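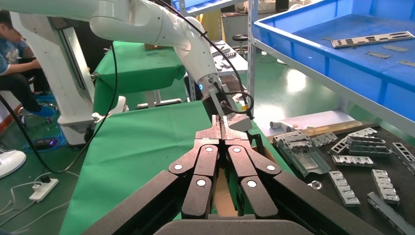

# Bracket slip (two-arm handover fault)

Bracket slip is the name we gave to a fault in two-arm robot cells where one gripper holds a metal bracket and the other arm brings a tool to it, and the bracket turns a little in the fingers before the tool gets there. I wrote most of this page from my own notes on the Moltthorpe cell, so it leans that way (fix it if you know better!).

## What happens

The black hand holds the bracket upright while the white arm comes in with its tool. On a good run, nothing moves. On a bad one the bracket tips, the tool lands off the mark, and the white arm keeps pushing until its force limit trips. The slotted brackets are the worst for it, I think on account of the slot leaving less flat metal to squeeze.

## History

We first logged it in October, on run 222, and wrote it off as a bent part. Then run 227 did the very same thing with a fresh bracket and we had to take it seriously. Out of 300 runs in that batch, 7 ended in a force stop. Nobody got hurt, but one stop left a tool jammed against a fingertip, and getting it free took most of an afternoon.

## Cause

The Szekeres controller reported "grip OK" as soon as the fingers stopped closing, even if they'd stopped on an edge. So the second arm got its go signal too early. I blamed the cables for weeks, which I'm still a bit embarrassed about.

## Fix

- Tudow, the cell software, now waits for a second grip reading before it releases the white arm.
- The force limit on the approach is lower.
- After a force stop, both arms stay locked until a person clears them at the panel. Don't reach in before that!

The Skirau cell got the same update on 1 May 2019. Thin strips still slip there now and then, and that one is open.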